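Two arms, one garment: where does your collaborative zone end?

Forum: Cell Safety and Working Practice
Started by kneath_e, 2024-01-03

kneath_e
I'm rewriting the working rules for our two-arm folding bench at Tolldale and I'd like other people's opinions before I send it round. The arms share the middle of the table, so the old single-arm sheet no longer covers us. Pictures first, then the draft.

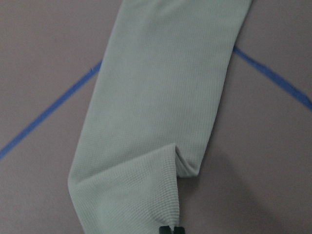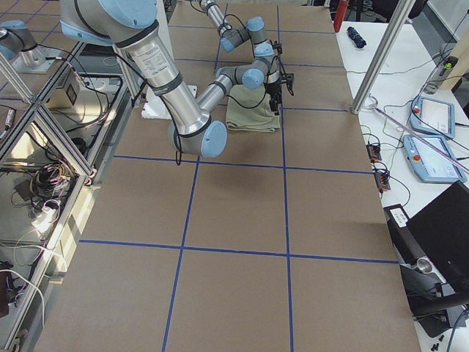
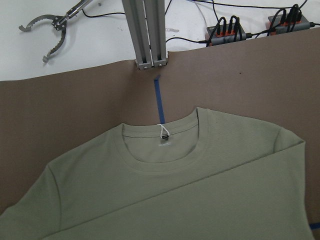

The draft as it stands:

1. Tape on the table marks the work area and is checked before each session. Lifted or frayed tape gets replaced.
2. One person holds the run. That person has both pendants within reach and does nothing else.
3. No hands over the taped area while either arm is enabled.
4. Only one arm may enter the shared middle unless the program has been signed off for both.
5. Any stop on one arm must stop the other.
6. A new garment type is run at reduced speed for the first 9 folds.

Rule 4 is the one I'm unsure about. Two-arm folds need both grippers near the cloth at once, so nearly everything we do would need a sign-off.

Elis Kneath

drorard_tom
Rule 5 should be rule 1, and it shouldn't be a rule at all. It should be wired. If your two emergency stops are separate circuits then you are relying on someone hitting both buttons, and under pressure people hit the nearest one. Link them and test the link at the start of the day.

nindex
Agree with the above. I'd also query rule 2. One person with two pendants is one person looking at two screens. We have one person per arm and a spoken "clear" from each before anything moves.

kneath_e
They are linked, I should have said. The rule is there so that whoever changes the wiring later knows it has to stay that way. I'll reword it and add the daily test.

drorard_tom
Fine, but put the test on a sheet with a signature.

rosser
I disagree with nindex on two people. We tried it. Each assumed the other was watching the middle, and we had more near misses, which is the reverse of what we wanted. One person in charge, and a second if you like, who has no pendant and whose only job is to say stop.

nindex
How many near misses is "more"? Two people works if they're trained for it. It sounds as though yours weren't.

rosser
They were trained. We went from none logged to 2 in a month, and both were the same sort of thing. Small numbers, I know. I still wouldn't go back.

m_orchard
On rule 4, I'd sign off the motion, not the program. We keep a list of approved two-arm moves with the minimum distance between the grippers written next to each. Any program made up only of those moves can run. Anything new goes through review. It cut our paperwork a lot and the list is short enough that people read it.

kneath_e
That might be the answer. Do you set the distance by gripper or by wrist? Our wrists are wider than the grippers, so the wrists would meet first on some approaches.

m_orchard
Whichever is widest, including the bracket and any cable hanging off it. Cables are what people forget. Ours are clipped back along the arm and the clips are on the weekly check.

hollis77
Nothing in your draft about the side table. Where pendants go matters. Ours have a marked spot each, same side as the arm they control, with a label. Laptops, spare parts and loose screws are kept off that surface. If you need to reach for a stop you don't want to be moving something first.

rosser
Seconded. Also anything with a trailing lead. A lead across a pendant is a finding on our inspections every time.

kneath_e
Good point, and we would fail that one at the moment. Adding it as rule 7.

drorard_tom
I think rule 1 is weak too. Tape tells people where the zone is, it doesn't keep anyone out. If your risk assessment counts it as a safeguard then the assessment is wrong.

kneath_e
It doesn't. Guarding and speed limits are covered in a separate document. The tape is for placing the cloth and for reminding people. I'll say so in the rule so it can't be misread.

nindex
Then I'm happy with most of it. Still two people for me.

kneath_e
Noted. Revised draft going up once I've asked m_orchard for a copy of that list of moves. Our own log has 593 folds in it since August, so I should be able to work out which moves we use.

m_orchard
Sent you a message with it. The distances are for our arms, so measure your own.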